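De : Annatjie Ngcobo
À : liste jeux-de-plateau
Date : 28 novembre 2023
Objet : Re: [jeux] Traduction du livret Vavon, point 14

Thongchai Somboon a écrit :
> Je maintiens que « défausser » est transitif et que la page 5
> du livret est illisible. On ne peut pas demander à des gens
> fatigués, un soir de juin, de « se défausser en faveur du
> talon ». Je propose « jeter ». Qui est contre ?

Moi, évidemment.

« Jeter », c'est très bien pour les épluchures. Le joueur français veut se défausser, il a même payé pour ça. J'ai relu l'ancienne version de Sakamoto : elle disait « abandonner ses cartes », et l'on avait l'impression de laisser des enfants sur une aire d'autoroute.

Je veux bien couper « en faveur du talon », qui sonne comme une donation devant notaire. Gardons « défausser une carte », tout court, et tant pis pour les puristes du pronominal, dont je faisais partie jusqu'à hier soir.
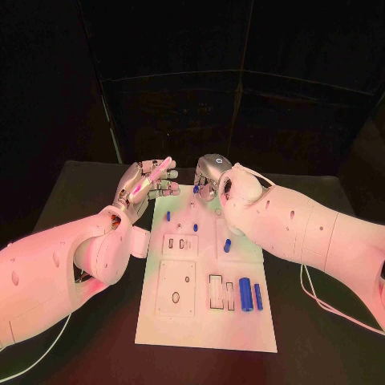 Reste le problème du mot « tour ». Dans le fichier, il traduit à la fois turn, round et tower. À la page 5, le joueur « termine son tour sur la tour au troisième tour ». Jallov trouve cela charmant. Jallov n'a jamais dû expliquer la règle à mon beau-frère.

Je propose « manche » pour round, et « donjon » pour tower, même si le dessin tient plutôt du silo à grains. Le livret fait 3849 mots, l'éditeur en veut 2996 : il faudra de toute façon sacrifier l'introduction sur les brumes d'Ulico, que Thongchai est seul à aimer.

J'envoie le fichier corrigé ce soir, sauf objection argumentée. « Ça fait bizarre » ne compte pas.

Annatjie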